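Idholm Street Community Kitchen
Storage and prep area walk-through, with comments
July round

Checked by the kitchen desk. Items marked OK need nothing further. Items marked FIX go on the board by the back door and stay there until signed off.

1. Dry goods shelving
Shelves level and fixed to wall: OK
Nothing stored on the floor: FIX
Comment: Two sacks of rice under the bottom shelf again. Lowest shelf has space if the canned tomatoes move up one. Keep the gap underneath clear for the mop.

2. Food containers and lids
Lids close fully on all sides: FIX
No cracks, chips or cloudy patches on food surfaces: OK
Labels show contents and date opened: OK
Comment: Lids from the old Csonka set do not fit the newer tubs, even though they look close. They sit on top without sealing. Sort them by set and throw out any lid with no matching base. Flour and oats should be moved first, as we had moths in that cabinet last summer.
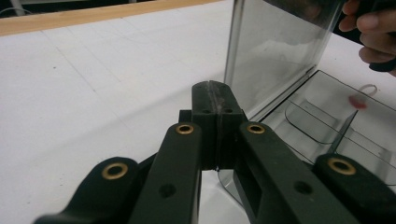

When washing lids, check the groove where the seal sits. Flour packs in there and goes hard. A soft brush gets it out, a knife tip cuts the seal. Let lids and bases air-dry apart before putting them back together - closing them damp is how we lost a batch of lentils in spring.

3. Refrigerator (Grillari upright)
Temperature log filled in twice daily: FIX
Door gasket clean and holding: OK
Raw meat on bottom shelf, covered: OK
Comment: Afternoon readings missing on five days. The thermometer is fine, the pen had gone missing. New pen tied to the clipboard.

4. Sinks and hand washing
Hot water reaches the tap within a minute: OK
Soap and paper towels stocked: OK
Hand sink used for hands only: FIX
Comment: Found a colander in the hand sink at 7 a.m. Please use the deep sink for produce, even for a quick rinse.

5. Electrical
Cords free of damage: OK
No extension cords in permanent use: FIX
Comment: The 2,000 watt kettle is plugged into the same power strip as the Restis mixer. Kettle moves to the wall outlet by the window. The power strip comes out altogether.

6. Floors and exits
Back door opens freely from inside: OK
Mats flat, no curled corners: FIX
Exit sign lit: OK
Comment: The mat by the dishwasher has a lifted corner, replacement ordered. Roll it up and leave it out of the way until then.

7. First aid and fire
Extinguisher gauge in the green: OK
Fire blanket reachable from the stove: OK
First aid box complete: FIX
Comment: Short on blue bandages and burn gel. The rest is in date.

FIX items will be looked at again before the next open supper. Lids and the power strip come first.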